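Uller Soft Finger Set, second version: my review after one month of use

I run a small workshop where we fold and pack covers, liners and thin sheets for other companies. We are four people and one robot arm. In March I bought the Uller soft finger set because our old metal fingers left marks on almost everything flexible. I paid 525 dollars for the set with the mounting plate. The wrist camera bracket was 84 dollars more, and I think it should be included at this price.

What you get is two yellow fingers with a pattern of square pockets, black rubber pads, the plate, screws, and a booklet. The booklet is short, and the drawing for the plate shows the older version, so I put it on upside down the first time. My colleague Gemechu Ambaye found the mistake. After this, mounting took us 27 minutes, with the cable.

The idea is simple. The pockets let the finger bend when it meets something, so the pressure is spread over a larger part of the sheet. Our old fingers were stiff and every small error in height became a dent or a scratch. With Uller I can be less exact in the program and the sheet still comes out clean.

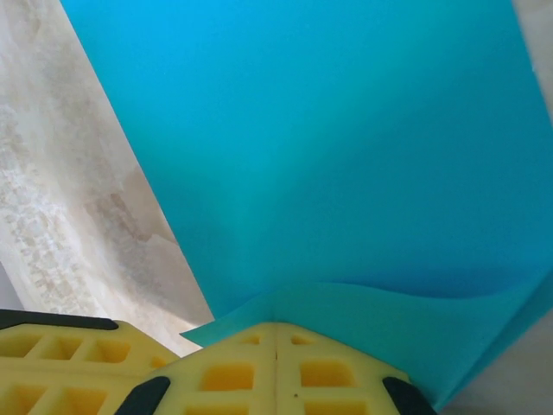 Photo: Nhi Khương / Odwood

Thin sheets are the hardest work for any gripper, and I spent most of the month on them. They bend in front of the fingers, make a wave, and then the edge is in a different place than the program expects. The soft fingers can push against a folded part without making a sharp crease. I like this very much. Picking up one single layer from a flat table is less good -- I had to slow the arm to half of its normal speed, and with our thinnest liner it still misses sometimes.

I kept a list for the whole month. We made 1,051 picks, and 84 of them failed. Almost all of the failures were the thinnest liner. With the thicker covers I have no complaint.

The camera view is useful, but the fingers take a good part of the picture at the bottom. Minttu Hirvonen, who writes our programs, moved the bracket up by one hole and she is now satisfied. Be careful with the cable when you do this. It is a little short if your arm turns the wrist a lot.

Cleaning is my biggest complaint. Dust and small threads go into the pockets and stay there. Compressed air takes out most of it, but I also need a soft brush in the corners. The black pads are easy, you wipe them with a damp cloth.

I wrote to Uller about the booklet and the answer came the next morning, with a corrected drawing. Spare pads are sold in pairs only. Before this I tried the Diệp fingers, which are cheaper and hold a single layer better, but the rubber on them became sticky after two weeks and I sent them back.

I give four stars of five. I will order a second set for our Patthorpe shop, without the bracket -- Gemechu wants to make that one himself.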